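Stop telling me your success rate

Posted 7/7/19

I've been arguing with people on the Hao mailing list again, so I figured I'd put the whole rant in one place and then I can just paste the link next time.

Here's my gripe. Somebody trains a policy, runs it a bunch of times, and reports one number. Ninety-something percent! Great! And then I go and read the appendix (I always read the appendix, it's where the good stuff lives) and find out that a person put the object back between trials, by hand, in more or less the same spot, facing more or less the same way. So what did we measure? Some of it was the robot. A lot of it was how tidy the person was.

I'm not throwing stones from a clean house. We did exactly this at Brodness for our first round of pick and place. We ran 212 trials, I did most of the resets myself, and by the end of the afternoon I could drop a marker onto its starting spot without looking. When somebody else took over the resets, the score sank. Same arm, same weights, same table. They were just sloppier than me, bless them, and it took us an embarrassingly long time to work out that this was the whole story.

So my position these days is that the starting layout is part of the result and ought to be written down like one. Where was the object, which way was it pointing, what else was on the table with it, and who or what decided? If you can't tell me that, I can't do much with your percentage.

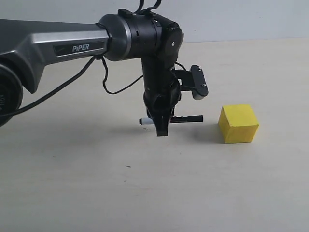
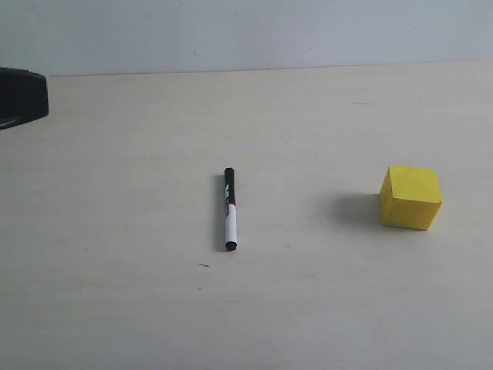 A marker and a yellow cube, nothing fancy.

People hear me say this and assume I want harder tasks. I really don't! I love a boring task. Give me two objects on a plain table all day long, because when it goes wrong I have some hope of figuring out why. A cluttered kitchen counter makes a nicer video, sure, but if the arm misses the mug you've got forty suspects and a deadline. What I want is the boring task with the boring details filled in.

Take angle. A long skinny thing is a completely different problem depending on which way it's lying. Turn it a quarter turn and the wrist has to end up somewhere else, the approach changes, and maybe one of the joints gets close to its limit. When we finally made ourselves a list of 144 starting poses, drawn up before anyone touched the robot, our nice smooth average fell apart into two lumps. Some angles worked nearly every time. Others were just awful, and they'd been hiding because I (a creature of habit) never set the marker down that way.

That was the most useful thing we learned all year, and it cost us nothing but a spreadsheet and some patience.

Then there's the second object. We went back and forth on this a lot. One camp says leave the table clear apart from the target so you know what you're testing. The other camp says a distractor is the least you can do. I've come around to the second camp, but only if the distractor moves too. If a block always sits to the right of the target, a learned policy is perfectly happy to use the block as a signpost. It'll look brilliant right up until you take the block away. The Prirham benchmark folks put this in their rules last November and got a ton of complaints about the extra work, and I'd like to say in public that I think they were right and the complainers (I was one) should cool off.

The pushback I take most seriously is time. A listed pose takes longer to set up than a lazy one. Our full run is 363 trials now, and if each reset eats an extra minute, that's six hours of somebody's life. I get it. A small lab with one arm can't always swing that. But you could do 15 trials from a list and tell me they were from a list, and I'd trust that more than a few hundred where the starting spot was whatever felt natural. Small and honest is fine by me. I can read a wide error bar.

The other one I hear is that self-resetting setups will fix all this, where the robot puts its own object back and you go home for the night. Divside has been pushing that hard and I do like the idea. My worry is that a robot has habits as well. It'll put the thing back where it's good at putting things, and surprise, that's often where it's good at grabbing them from. You've swapped my tidy hands for its tidy hands. Log the poses anyway and see how spread out they are before you get excited.

Anyway, if you're writing something up this summer, please stick the pose list in with it. A text file is plenty. I'll read it, I promise, and if yours comes out in two lumps like ours did, send me an email, I'd love to compare which angles went bad.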